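Selling off the postcards, part whatever

May 15, 2026

OK quick one, I have to be out the door soon. The postcard collection is going. Not all of it - the Haronden ones stay, the harbor views especially. But the rest, yes. I had 1268 cards in December and I'm down to 842, so progress.

What sells: trains, hotels, anything with a street name on it. What doesn't: churches. So many churches. Flowers too, sadly.

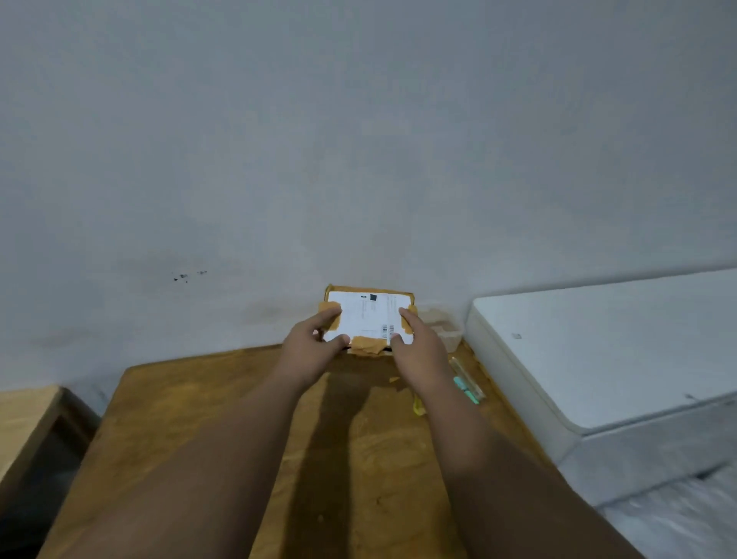 Prices are all over the place. A plain view of Grirnonness with a tram in it went for more than my whole lot of Dufour seaside cards, and the Dufours are prettier and in better shape. Tram people are serious. One buyer wanted to know the line number before he'd bid. No idea, sorry.

Postmarks matter more than I thought. I used to only look at the picture side, definately a mistake. Flip everything over. A clear village cancel can double the price, even on a boring card.

Listing takes forever. Front scan, back scan, title, condition. I'm on Basunero for now, the fees are ok, search is terrible.

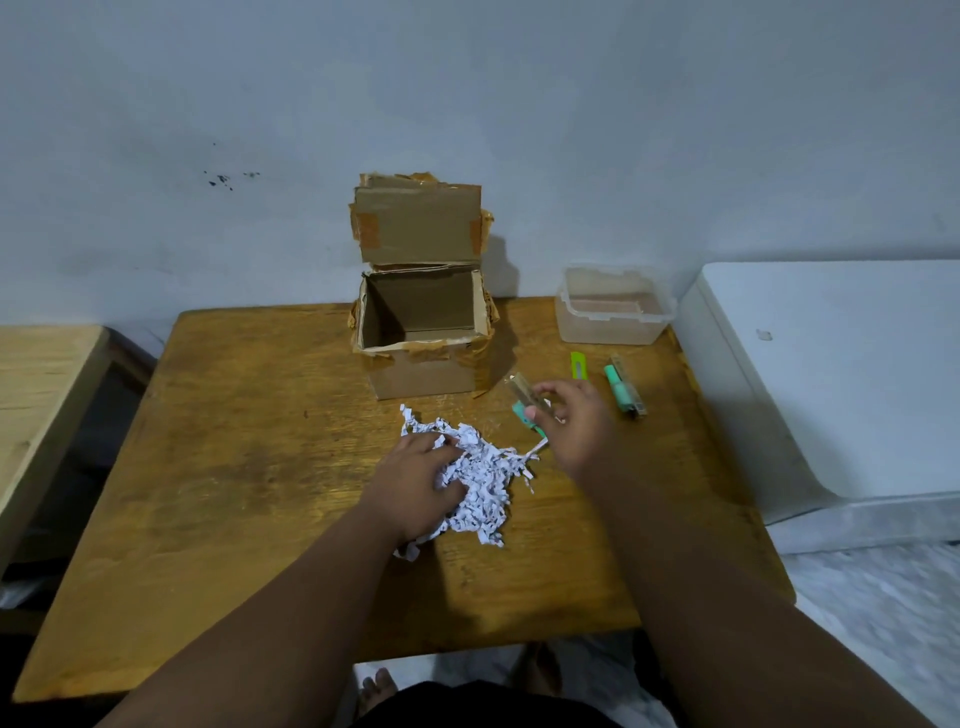 Still to sort: the comic ones, the Christmas ones, a stack of 2 part panoramas where I can only find teh left halves. If anybody has right halves of Grirnonness from the hill, write me. Will swap for churches.

More next week, maybe the comic ones.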